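15 February 2019

Spent most of the day on the equipment list for next year. Orestis Chatzigeorgiou wants it before he goes on leave, and I have put it off long enough.

The big question is whether we buy a second arm or fix up the first one properly. The Sistetti quote came in higher than I hoped, and it does not include the mount or the cable set. Hellau is cheaper but they want payment up front, and delivery would not be until May. I wrote to both and asked for the price without the training day. We do not need the training day.

Then the small things, which is where the money always goes. A set of 3 replacement finger pads from Balaskas is 632 with shipping. I had 200 down for pads, so that line was wrong from the start. I moved some money over from travel and will tell Orestis tomorrow. He will want to know why I guessed so low. I took the number from the old sheet and never checked it.

After lunch I stopped typing and went over to the bench, where the cloth task was set up.
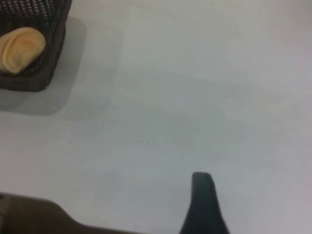 Wrist camera, basket and yellow cloth. Specks on the tabletop again.

I wrote down what the bench needs while I stood there. A wrist camera that can be swapped without taking the whole bracket apart. A spare basket of the same kind, in case the shop stops carrying it. More cloths. A decent brush and a box of wipes for the table, which nobody has ever put in a budget. I gave the wipes their own line so they stop coming out of my pocket.

The light I left alone. It is soft enough for cloth, and I would sooner spend on the camera.

Wostico called at the end of the afternoon about the service contract. 23 pages, and I have read four of them. It seems to cover the motors and the controller but leaves out anything on the gripper side, and that is the part we wear out. I asked them to price the gripper separately. The man said he would have to check.

Still to do: add up the second page, find the old Hellau invoice, ask Orestis if the camera can come out of this year's money. Home late, soup from the freezer.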